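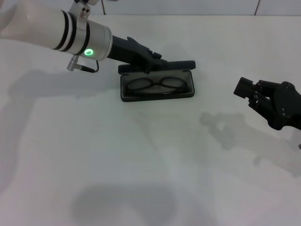 Search the site Search Go
Home Meetings Minutes Members Contact
Reading time: 3 minutes

Saltora Assistive Technology Advisory Group
Minutes of the July meeting, held Thursday at the Matubbar Centre during the Dastis open day

Present: Nazma Amarasinghe (Chair), Octavio Grajales, Nimal Gazi, Shafiq Hettiarachchi (minutes)
In attendance: Tharindu Munasinghe (Dastis)
Apologies: none received

1. Opening
The Chair opened the meeting at 1:30 pm. The minutes of the previous meeting were accepted as circulated. Moved N. Gazi, seconded O. Grajales.

2. Demonstration
Members attended the early afternoon demonstration before returning to the meeting room. Mr. Munasinghe introduced the eyeglass case task, in which two arms work at a plain white table with a hard case and a pair of black-framed glasses. He explained that the task had been chosen at the Group's request, as small hinged cases are often raised by members with limited hand strength.

Mr. Grajales asked whether the glasses could be scratched. Mr. Munasinghe replied that the case has a fabric lining and that closing force is capped in the software. He undertook to send the settings in writing. 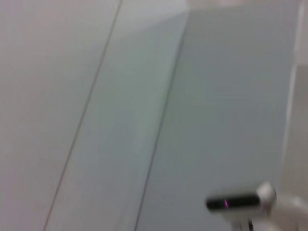 Mr. Gazi asked how long the arms had been in use at the Centre. Mr. Munasinghe advised that Dastis had logged 463 hours of operation there, and that the log could be inspected on request.

3. Visitor access
The Chair reported that the Centre had allowed for 700 visitors over the open day. Members agreed that the aisle beside the demonstration area was narrow for wheelchair users and asked that it be widened at the next event. Mr. Hettiarachchi noted that the spoken commentary was hard to follow from the back row — a printed sheet in large type was suggested.

Action: S. Hettiarachchi to write to the Centre about the aisle and the large-type sheet.

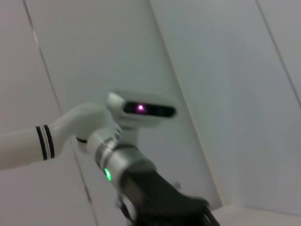
Arms and gripper at the Dastis demonstration, Matubbar Centre.

4. Proposed home trial
The Chair tabled a letter from Tridach offering $1000 toward a trial in a member's home. Mr. Gazi supported the proposal in principle but wished to see the insurance terms first. The item was deferred.

Action: N. Gazi to obtain the insurance terms from Tridach.

5. Finance
The balance stood at $3883. The report was received. Moved O. Grajales, seconded S. Hettiarachchi. Carried.

6. Other business
Mr. Grajales asked that future agendas be sent a week ahead. Agreed.

The meeting closed at 3:10 pm. The date of the next meeting will be advised by email.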